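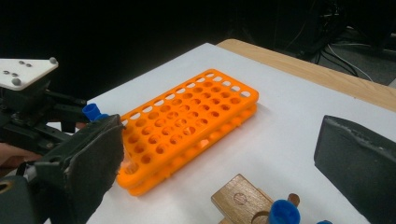
Staff lists > Laboratory Services > Automation and jobs > Message 26

Reading time: 3 minutes

I'm replying to Haris's message from May because I was on leave when the thread started and I don't think anyone from specimen reception has answered it yet. Most of what we do at the bench is handling small plastic things. You pick up a tube, take the cap off, put the cap down, put the tube in a rack, and later on you do it the other way round. An orange rack with five holes to a row and a blue cap to be held over it is the sort of job I mean. Anyone who has done a full shift of that knows what it does to the thumb and the wrist.

Haris Perić wrote:

> The Duneo line will be able to decap, sort and recap the
> standard tubes. We expect it to take the bulk of the routine
> work on the day shift. No posts are being cut as part of this.
> What I would like to hear from the benches is which jobs you
> would want it to take first, and what you are worried about.
> Short answers are fine.
>
> Haris

Taking the first question. Recapping should go first, before sorting. We handle up to 1,000 tubes on a busy day and every one that goes to storage needs a cap pushed back on by hand. Sorting is tiring as well but you are at least reading labels and using your head. If the line can only be set up for one job to begin with, please make it that one.

The odd tubes should stay with us for now. I mean the paediatric ones, anything with a label stuck on crooked, and anything that arrives in a bag with the form wrapped round it. When the Omix sorter came in we were told it would deal with these, and it put them in the reject tray, and then one of us had to stand beside the tray. That was counted as no extra work because it wasn't on the rota. I'd like the reject tray on the rota this time, with a name against it.

On the second question, the worry on our bench is less about losing posts than about what the posts turn into. There are 17 of us across the two shifts. At the moment a new starter learns the tubes by handling them. After a few weeks they can feel when a cap has cross-threaded, and they notice a short sample before the machine downstream does. If the line does the routine work, new people will only see the awkward ones, and I don't know how they will learn what a normal one is like. I would ask for two weeks of manual work to be kept in the induction, even when the line is running.

The other thing is pay. Clearing jams and restarting the line is a different job from the one in our descriptions. At the Culten site the people doing it were regraded, but only after they had asked for it in writing, and it took most of a year. I would rather we had that conversation before the kit arrives — it will be harder once everyone is already doing it.

Smaller points from the bench:

- The manual decapping station by the window should stay. If the line goes down at four in the afternoon we need somewhere to work.
- Noise. The phone is right next to where the line is marked on the plan.
- Who do we ring out of hours? The Ozoliņš contract covers the centrifuges only, as far as I know.
- Could the training be split over both shifts? Last time the late shift got a printed sheet.

I can come to the next planning meeting if it is before two o'clock. The late shift would like to send someone too.

Specimen reception, early shift

Recent messages in this list

Re: Where the reject tray goes
Omix sorter, 74 error codes and what they mean
Floor plan for the Duneo line, second version
Wrist supports: who still needs one
Late shift cover in May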